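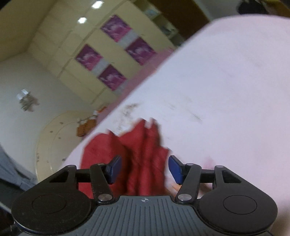

Laundry Without a Dryer: What I Learned From a Term of Drying Clothes Indoors

Household Energy elective, final project report
2018-12-31

Why I picked this

When I moved into a share house on Ibarra Street the dryer was already broken, and the landlord was in no hurry. Five of us live there, so there's always something wet hanging off a door. I'd been grumbling about it for weeks when the project topics came around, and I thought, well, I may as well get some marks out of it!

My question was pretty simple. How long does a normal load take to dry inside in cold weather, and what can you change without spending much money? I also wanted to know what it did to the air in the house, because our bathroom ceiling had started going a bit grey in one corner and we all had different theories about whose fault that was.

What I did

I used the same test load every time: 12 cotton T-shirts, all the same weight and all bought from the Jurkisham thrift store (two bags for next to nothing, and a very strange mix of colours). Each load went through the same wash and the same spin, and I weighed the shirts before they went in and again as they dried. I called a load dry when it was back to its starting weight on our kitchen scale. The scale is a Trirnard and it's fine, but it turns itself off if you take too long, so I had to redo a few readings.

For humidity I borrowed a Priva meter from the department. It sat on the bookshelf in the room where the rack was, and I wrote the number down every time I walked past with the scale.

I tried four setups: rack in the living room with the door shut, rack in the living room with the door open, the same again with a small fan pointed at it, and the rack in the bathroom with the exhaust fan running. I meant to do a fifth one on the back porch but it snowed, and I wasn't that keen.

What happened

The closed living room was hopeless. The shirts on the outside bars were all right by bedtime, but the ones in the middle were still clammy the next morning, and the windows were running with water. Opening the door helped a little, mostly by sharing the damp with the hallway.

The fan was the big surprise for me. It's a cheap desk fan, on its lowest setting, and it beat everything else by hours — even the bathroom, which I'd been certain would win. The bathroom load did dry well, and the humidity dropped back quickly afterwards, but the room is tiny and the rack has to be half folded to fit. Folded like that the shirts touch each other, and wherever they touched they stayed wet.

Spacing turned out to matter nearly as much as moving air. I ran an extra load with only every second bar used, and even without the fan it was noticeably quicker. I should have made that one of the main tests from the start.

I also tried a second spin before hanging. I weighed one load before and after, and the extra spin took out another 198 grams of water for very little effort on my part. We do it with everything now, apart from wool.

The living room meter never got below 50 percent while a load was up. With the fan on, it climbed faster and then came down sooner, so I'd say you want a window open a crack for the first hour if you can stand the cold.

Problems with the project

Other people live in my house. They cooked pasta, had long showers and once moved the rack to watch the hockey, and all of that is in my numbers. The outdoor temperature also changed a lot between loads. If I did it again I'd run each setup more than once and keep a proper note of the weather beside each reading.

I didn't measure power use for the fan or the exhaust, which my marker pointed out in the draft feedback. Fair enough. I've asked to borrow a plug-in meter in January and will add those readings to the appendix if I'm allowed to.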